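Talk notes – buying grippers for next year, what we ask for and what we don't
Speaker: Jovita (Yiran has the clicker, Yiran please don't skip ahead)
Slot: after lunch, keep it moving

START

Thank everyone for coming back. Say who I am. Say I'm not from purchasing, I just end up filling in the forms.

The ask, up front, so people know what they're listening for – 14 hand-held grippers, spare pads, one bench arm. Not two arms. We asked for two last year and got neither. Pause here, someone will laugh.

Where we are now. Six working hand-helds. They get shared between the kitchen table setup and the sorting setup, so someone is always waiting. Anong keeps the sign-out sheet. On a Wednesday it's full by 9 am and people start swapping slots in the hallway, don't love that.

WHAT A GRIPPER COSTS US

Purchase price is the easy part. Everyone in this room can read a quote. What gets left off:

Pads. They wear, the edges go, people drop them. We replaced 37 pads last year, and budgeted for a single box.
Inserts and screws. Cheap. Still needs a line, or it comes out of somebody's pocket (mine, twice).
Printer time. We print our own pads and links, and so does half the floor. The printer belongs to all of us and the queue shows it.
People's hours. Sombat put in most of his Fridays doing rebuilds. Not on any budget anywhere.

Don't read all four out, just pads and hours. Rest is on the handout.

Slow down here. Picture goes up, let them look at the pads.

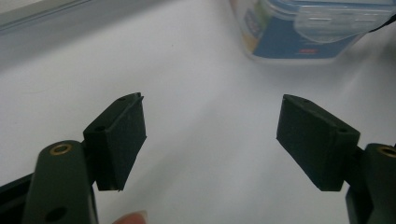

Wavdale Handling Group – Equipment and Planning

Point at the left pad, corner near the tip. Small chip or a step, hard to say from this. Then the bottom edge, bit ragged. I'm not saying this one is finished. I'm saying we have no rule for when a pad is finished! Everybody decides for themselves, so we can't forecast, so the number on the form is a guess.

Then the brass insert, the gold ring in the link. Talk about inserts for a minute. First batch we bought had screws going straight into plastic. Threads stripped, the whole link went in the bin. Any quote that comes in without threaded inserts goes back, Wanpen has the wording for that, ask her, she'll email it.

Proposed rule for pads: check every Monday, swap in pairs, write the date on the bag. Keep 11 pairs on the shelf, reorder when we open the last four. Yiran worked out the 11 from last year's sheet. If somebody wants to argue the number, argue with Yiran, afterwards.

THE TWO QUOTES

Allness – complete units, assembled, longer wait. They don't release the print files so every pad comes from them. Nice people. Price per unit fine, price per pad not fine.

Clornudwood – kits. We assemble. Files included, so pads get printed in house. Needs someones hours, see above.

My recomendation is the kits, IF the hours get written down as a cost this time. If they don't, then buy assembled and accept the pad price. Say this twice. It's the only thing I need them to remember.

Question I'll get: can we mix? We tried it. Two sets of spares, two sizes of screw, wrong ones in the drawer all spring. Please no.

THE ARM

Short. One arm, bench mounted, same finger mount as the hand-helds so the pads swap over. That's a hard requirement and it goes on page one of the request, not in an apendix. The Chantharasri site bought theirs first and checked the mount second. They made an adapter plate. Then another adapter plate.

Also ask about – power at the bench, who signs for the guarding, where it sits. Sombat has measured the corner by the window and it fits with the door open. Door closed, ask Sombat.

Test objects. People forget these. Food boxes, cups, cloths, whatever we're picking up. Set aside 2,000 for objects and pads together, one line, let us move money inside it. Last year these were two lines and we ran out of one with the other half full.

TIMING

Quotes in by April. Request form the week after. If it slips past that we go into the next round and the six we've got have to last, they won't all last.

Order hand-helds first, arm second. Training on the hand-helds while we wait, Anong will run it, two short sessions, sheet going round now (did I bring the sheet??)

WHAT I WANT FROM THE ROOM

Anyone using pads – tell me how many you went through. Real number, even if it's embarassing.
Anyone with printer hours to give up – see Wanpen at the break.
Managers – hours line on the form. Yes or no by Friday.

Questions. If none, go back to the picture and ask who'd swap that pad and who'd keep it. Hands up. Yiran writes down the split.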